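Open day at Kälin in Flollthorpe

Print | E-mail

Monday, August 8, 2022

My wife says I am the only person she knows who takes a day of leave to look at boxes. But I have been repairing watches and small radios at my kitchen table for many years, and everything in this hobby ends in a question of boxes. When I read in the newsletter of our hobby club that Kälin opens the doors in Flollthorpe to visitors, I wrote my name on the list the same evening.

The train goes as far as Brondmont and from there you must take the bus. It takes 40 minutes and it stops at every farm gate, so if you are going next year I advise the car. Parking is behind the building, on the gravel. At the reception they gave me a paper badge, a bottle of water and a biscuit, and we waited until the group was complete. We were 24 persons, mostly teachers and people from craft shops, and one man who wanted only to buy spare lids. (He got them in the end.)

Our guide was Casimiro Soler, who has worked in the moulding hall for a long time and now does the tours. He spoke slowly and clearly, for which I was grateful, because the hall is loud. We had to put in ear plugs and stay behind the yellow line. I had imagined that the plastic comes as a liquid in barrels. It comes as small grains, like rice, in sacks on a pallet, and a hose sucks them up into the machine. On the day of our visit they were running grey drawers. One press makes 2,000 pieces in a shift, and I took one in my hand when Mr. Soler said it was permitted. It was still warm, and it smelled a little like a new shower curtain.

After the hall came the colour corner, which I liked more than I expected. On the wall hang sample plates of all the colours they have ever made. There is an orange from the seventies that my mother had as a bread bin. Mr. Soler told us that nobody orders orange now, they want clear or grey, and the clear ones give the most trouble in production because every scratch in the mould is visible later in the product.

The lunch was soup and sandwiches in the canteen. The pumpkin soup was very good. I sat with two teachers from a primary school who were looking for something to keep beads in. They had bought a Stider cabinet before and were not satisfied, the drawers fall out when the children pull too hard. I told them my method, which is a strip of felt under each drawer, but I think they preferred to buy something new.

In the afternoon we saw the sorting boxes, and this was for me the reason to come. I have always used flat boxes with one lid, and when I must find a small screw I take out three boxes and put them one on top of the other, and finally I put the screw in the wrong one. A box with steps is a different idea. The compartments go down towards you like seats in a theatre, so the row at the back isn't hidden by the row in front. At the back there is a higher compartment with a lid, and I would keep there the things I don't want to have dust on, for example watch crystals. The dividers are thin, so you don't lose much place to the walls.

My small criticism is that the lower compartments are open. If you have a cat, as I have, you will think twice. I also asked myself how one cleans the corners. A soft paint brush, probably. 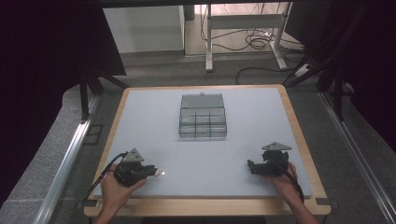
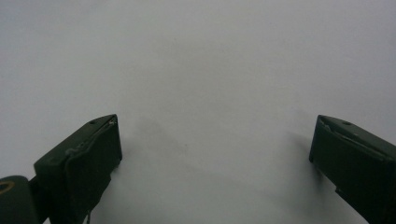
First picture: the organizer box with the steps, on the pale-framed board. Second picture: two dark green gripper fingers close up, with the light grey surface behind.

The factory shop closes at four, earlier than it says on the leaflet, so go there before the coffee. I bought two small boxes and a bag of labels and carried them home on my knees in the bus. The next open day is planned for March, and registration is by e-mail only.

Print | E-mail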